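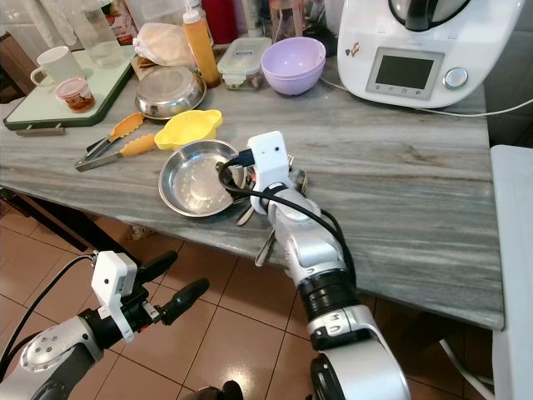
February
By Liliana Bianchini

Progress report to the Flindell Fund: the shared kitchen at Flitmont House

Dear Mr. Craddock,

I send you the second report on the shared kitchen. In the first report I wrote mostly about the contract and the pipes, so in this one I try to write about the kitchen itself and the people who cook in it. The money part comes near the end, and the bills are in a separate envelope.

1. Where we are now

The kitchen is open six days of the week, from 8 in the morning until 9 in the evening. It is closed on Sunday, when the floor is washed and the refrigerator is emptied of what has no name on it. In the period of this report we had 126 bookings. In the period before we had 95, but at that time the hot water was missing for two weeks, so the two numbers should be compared with some care.

Most bookings are for cooking lunch or supper for a household. The rest are the bread group, the jam evenings and the course for people who live alone for the first time. This course was not in our application. It began when three young tenants asked if somebody could show them how to make a soup, and it has continued every week.

2. The counter

The old counter was swollen at the joints and could not be cleaned well. It has been replaced with the gray and white marble one which you approved in the autumn. The people like it very much. It is easy to wipe, and the bread group is happy because the dough stays cool on it. Two things we have learned. Lemon and vinegar leave dull marks if they stay on the stone, so we have put a note about this near the sink. And the streaks of the stone hide the crumbs quite well, therefore the last person of the evening is asked to wipe everything, also when it looks clean.

The length of the counter was a point of discussion in our last call. I can confirm that two persons can prepare food next to each other without trouble. Three is possible if one of them only cuts vegetables.

3. Small equipment

We kept to the plan to buy few things and to accept gifts for the rest. As a result the equipment does not match, and I think this is no problem. We have stainless steel plates and bowls, the kitchen tongs with the orange grips, a small yellow plastic piece with a spout which everybody uses for pouring, and a lavender bowl that came with a gift from Skustska Street. The clear storage container with the clip lid is in use every day. I would like to buy more of this kind, because people bring food in bags and then the bags stay open on the counter. Bread is the worst case. It becomes dry in one afternoon and then no one wants it.

The metal utensils are still a weak point. There is no drawer for them close to the counter, and during cooking they collect in a heap with a plate on top. When a person needs one spoon, she must move everything. Amato, the carpenter, has measured the place for a shallow drawer and will send his price before the end of the month. If it is under the sum which we have left for furniture, I would like to order it directly.

The white tray with the green frame has been more useful than I expected. We use it for the things that belong on the table: the mug, the glass pitcher, a jar of sauce. Before, each person walked back and forth many times. Now the tray goes to the table and comes back, and what is on the tray does not get mixed with the cooking things. I ask for a second one in the budget below - it is a small expense.

4. The food processor

This was the biggest single purchase after the counter, and I know there were doubts at Flindell if it would be used. It is used almost every day. The older tenants were afraid of the display at the beginning, but the round knob is easy to turn and most of them now make their soup without help. In the course for new cooks it is the first thing they learn.

I must also report one difficulty. The machine needs its own place, because its power cord does not reach far and it should not lie across the area where people cut. For now the machine stays at one end of the counter. This takes space from the second cook. The electrician proposes a new outlet on the wall behind, and his offer is in the envelope.

5. Order and cleaning

Here I have to be critical of ourselves. The kitchen is clean, but it is not always tidy. During the busy hours bottles of sauce, boxes and bowls stand together at the back of the counter, and each person adds one more. We tried labels on the shelf, but they fell off with the steam. We tried also a list on the door, and people signed it without reading.

What works better is a short break of ten minutes between two bookings. In this time the first person puts everything back and the second person is not yet allowed to start. There were complaints in the first week. Now it is accepted, and I hear fewer arguments about whose bottle is whose.

6. Money

From the part for equipment, 4,000 remains. I propose to use it for the drawer, the outlet, the second tray and a set of storage containers with lids. I paid 117 more than planned for the delivery of the counter, as the stone had to be carried up by the back stairs. This sum was taken from the reserve, with the agreement you gave me by telephone. No other line has been exceeded.

7. Until the next report

The drawer should be finished and the outlet installed. I want also to begin one evening per month where the tenants of the second building can cook with us, as they have only hot plates in their rooms. Ynyr, you asked me if we can open on Sunday for this. At the moment I would say no, until we find another time for the floor.

If you wish to visit, please come between 11 and 1, when most people are cooking. The bell of the side door does not ring, so please knock strongly.

With kind regards,
Liliana Bianchini
Flitmont House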